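Okay, notes for the recruiting unit, typed up because half of you were still hunting for seats when I got going. I've left in the side stories since those seem to be what people remember!

## Where we were

Last time we did the official visit. Now I want to go one step further, to the verbal commitment, and what it does and doesn't tie anybody to. Short version: a verbal is a promise. The player can walk away, and so can the coach. Nothing is binding until there's a signature, and I'd like you to write that on the inside of your notebook (I'm serious, it comes up in every paper I grade).

I coached at Turnarberg before I taught, and we had a linebacker, Sizwe Fourie, who gave us his word in April and called me three times over the summer to ask if we still wanted him. We did. But look at it from his side – we were still hosting two other linebackers, and he knew it.

## Reading a commitment story

Take the Fourie piece from your packet and mark it up with two colors. One color for things the reporter could check (height, position, the list of offers), the other for things somebody said. You'll find the second color takes over pretty fast. Watch the word "offer" too. Some offers are ready to be accepted that afternoon and some mean "we like you, keep in touch," and the story usually won't tell you which.

## Class size, quickly

Our practice case is Wititz, a made-to-order roster with 20 spots open and 422 names on the contact list. Charmaine Joubert asked in class why anyone would write to that many players, and it's a great question. Most of them will never hear from a coach again after the first letter. Staffs cast wide early, then cut hard once junior film comes in.

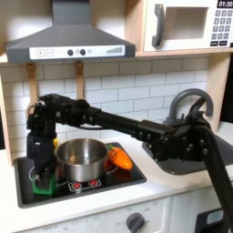

### Assignments

Read the Venter chapter on early signing, all of it this time, including the bit on coaching changes. Then pick one position group for Wititz and rank your top 10, with a sentence or two on each. Willy Baert and Nomvula Magagula have already claimed the offensive line, so please choose something else.

Bring a printed copy Saturday. We'll trade lists and argue about them, which is my favorite class of the term.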